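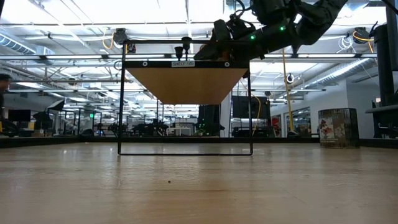 Bekerley Gift and Home — Display Meeting
Minutes, November

Chair: Ngaio Lockyer
Present: shop floor, stockroom and window staff
Apologies: Cosgrove branch

1. Minutes of the last meeting
Accepted with one correction. The fall delivery from Grorkley came in 286 cartons, and the earlier minutes gave the wrong figure.

2. Stock
The Grorkley delivery is unpacked apart from the glassware. Wundier still owes us the second part of the candle order and has promised it before the holiday weekend. Ngaio will call them again if there is no word by then. The line number for the dinner candles is 361 and should be used on all paperwork. Two people had been using the old one.

3. Candlestick display
Most of the meeting went on this item. The black candlesticks sold slowly last year on the back wall, and it was agreed to move them to the front table on a raised wooden shelf. Ngaio asked that the shelf labels stay on until the floor plan is signed off, as the stockroom works from them.

There was some discussion of how to group them. One view was a straight row, which is easier to dust and to refill. The other was a triangle with one candlestick forward of the pair behind. The triangle was preferred, five to two.
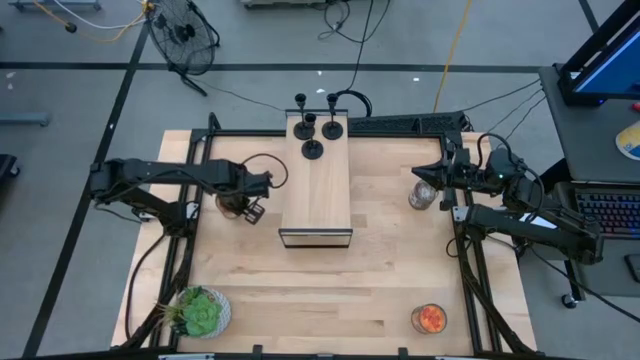
Item 3: three candlesticks on the raised platform, with the succulent and glass jars on the table.

The succulent in the white pot was liked and will stay on the table. It should be kept to the front corner so that it does not crowd the candlesticks. The jars were less popular. It was felt that three jars standing apart look left over, and the window staff will try them side by side before the next meeting.

Prices go on small cards at table level. No stickers on the candlestick bases — they leave a mark on the black finish.

Action: window staff to set up the front table. Ngaio to approve.

4. Lighting
The pale tabletop shows reflections at the near side. It was suggested that we turn the spotlight toward the wall or use a cloth runner. The runner was voted down on cost and because the wood is worth showing. The spotlight will be tried first.

5. Budget
Remaining for displays this season: $800. Cosgrove has asked for a share to replace its window boards. Deferred until they can attend.

6. Other business
The stockroom door is sticking again. The step stool must go back on its hook after use. Holiday hours will be posted by the time clock.

Meeting closed at 4 p.m. The next one will be in the upstairs room.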